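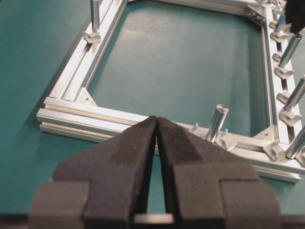
Silver extrusion on a teal bench top, yes or no?

lilmont_amber
So I've got the extrusion rectangle lying on the bench and I love the silver against that blue-green! But is it square?? My diagonals are 2 mm apart and I want it fixed before December.

garside700
2 mm is fine. Snug it up and move on.

tadlow
Disagree with garside. Loosen every corner, clamp it flat, measure again. I ignored 2 mm on a shelf once and hated it for years.

garside700
For a shelf, sure, be fussy. What color's the wall?

lilmont_amber
Teal too, haha
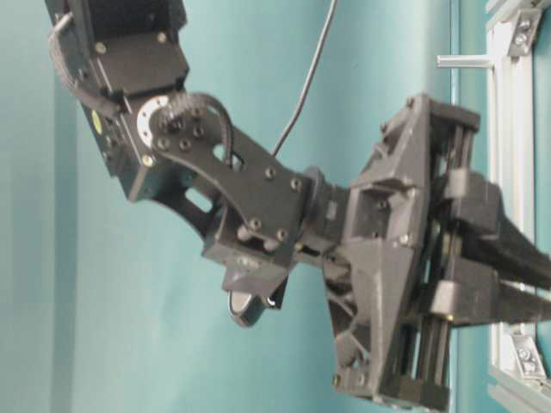
Teal wall, smooth finish

tadlow
Oh that's nice. I'd still go lighter on the bench, small screws vanish on mine and it's the same kind of color.

lilmont_amber
Nope, bench stays! Loosening corners tonight.
Amber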